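Home | Guides | Projects | Forum | About

How to Test Whether a Robot Arm Is Ready for Chores

Reading time: 6 minutes

People who buy a small robot arm usually want to know one thing first: can it put away the dishes, or load a part into a fixture, or sort the recycling? The short answer is that most arms can do a piece of a chore under good conditions. This guide shows how to find out which pieces yours can do, using a shape board, before you let it near anything breakable.

You will need an arm with a two-finger gripper, a wrist camera, a shape-sorting board with loose blocks, a table that does not wobble, and an afternoon. If you are using the Pustik control software, version numbers do not matter for these steps. Other software will do as long as you can record a run and play it back.

Why a shape board

Putting a block in a matching hole is the same kind of work as putting a plug in a socket, a drawer back on its runners, or a cutlery basket into a dishwasher rack. The arm has to hold the thing firmly, turn it the right way, bring it over the opening, and lower it without jamming. Most of what goes wrong in a kitchen goes wrong on the board too, and on the board it costs you nothing.

Step 1. Fix the board down

Use double-sided tape or two clamps. A board that slides will hide your mistakes, because the block can drag the board into line. Once you have good results with it fixed, take the tape off and run everything again. Things in a house move when you push them.

Step 2. Choose the first block

Start with a round one if your set has it. A cylinder can be turned any way and still go in, so you are only testing position. Next use a square. After that, use a shape with a point, such as the house shape. A house fits one way only, and the arm has to get the turn right as well as the position.

Step 3. Teach the grasp

Move the arm by hand or with the controller until the fingers close on two opposite sides. Lift the block a few inches and shake the arm gently. If the block tilts, grip lower or raise the force a little. Samira Awad, who wrote the first version of this guide, sets the force with a fresh egg after she has finished with the blocks. You can skip the egg.

Check which way the block is facing once it is in the fingers. Blocks often twist as the gripper closes. Save this pose and name it something you will recognize.

Step 4. Stop above the board

Program a stop just above the surface and look through the wrist camera. Do this on every run until the arm is reliable. Look at the block and the hole together, and note where the fingers are. They can hide the opening you are aiming for. 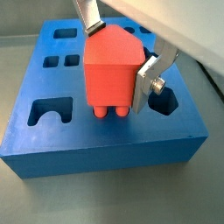

Red blocks held over blue boards, seen from a wrist camera.
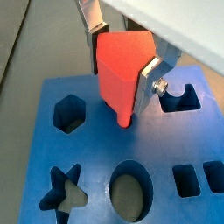 Photos: Lai-ching Leung / Jondik workshop

At this height you want answers to the following:

- Is the block over its own hole, or only near it?
- Does the point of the shape face the same way as the point of the hole?
- Will a finger hit the board before the block is seated?

The last one catches a lot of people. If a fingertip reaches lower than the part of the block you need to insert, go back to Step 3 and grip higher.

Step 5. Lower slowly and feel for contact

Set the downward speed as low as your software allows. Set a force limit so the arm stops when it meets resistance. If it stops early, do not push harder. Raise the block slightly, shift it a small distance, and try again. A spiral search works well: the arm moves in a widening circle until the block drops. Turn the block a few degrees each way if the spiral finds nothing.

Start with the limit at 15 newtons. Ours came down later.

Step 6. Let go and back off straight

Open the fingers before you raise the arm. If you raise first, even by a hair, you will pull the block back out. Then move straight up. Any sideways motion here will knock a half-seated block loose.

Step 7. Change one thing at a time

Now make it harder. Move the start position of the block. Turn off one lamp. Pull the blinds. Shift the board by a finger's width and see whether the arm finds it. Keep a log with the shape, what you changed, and whether the block went in without help. A run where you nudged the block counts as a failure.

What we got

We ran this test over most of December with the arm at the Jondik workshop. Pin-yu Hsieh kept the log. Out of 1,330 tries across all conditions, 668 went in without help, so the arm managed a little more than half. With the board fixed and the lights unchanged it did far better than that. Most of the failures came after we moved the board or changed the light, and the pointed shapes were worse than the round ones throughout.

The slowest successful run took nearly 29 seconds. A small child would beat that easily. Speed matters less than you might think for something like unloading a dishwasher overnight, but it rules out most work on a shop floor where a person is waiting for the part.

What this says about real chores

If your arm passes Steps 1 through 6 but falls apart in Step 7, it is ready for jobs where you control the setup. Loading the same part into the same fixture is a fair choice. So is moving jars between two marked spots on a shelf.

If it holds up in Step 7, try plastic cups in a rack, with the rack in a slightly different place each time. Then try a mix of cups and bowls. Leave out glass, knives, and anything hot. Towels and clothes are a separate problem, as soft things change shape in the gripper, and the board tells you nothing useful there.

Sigrún Hedegaard tried ours on a cutlery drawer after it had done well on the board. It put forks in the fork slot on most tries and could not pick up teaspoons lying flat. We went back and added a scooping move, which helped with the spoons and made the forks worse. We are still working on it.

Common problems

Block tilts on contact: grip closer to the bottom, or check the finger pads for dust.

Arm misses by the same amount every time: recalibrate the wrist camera.

Arm misses by a different amount every time: look for a loose mount or a loose finger. Tighten the bolts and run Step 4 again.

Software reports success but the block is lying on the board: the check is using height only. Add a camera check after the arm backs off.

Related guides

Picking up flat objects with two fingers
Setting force limits in Pustik
Peng rack test: cups and bowls
Fuvlow camera calibration, start to finish
Britta Bauerfeind on folding towels by machine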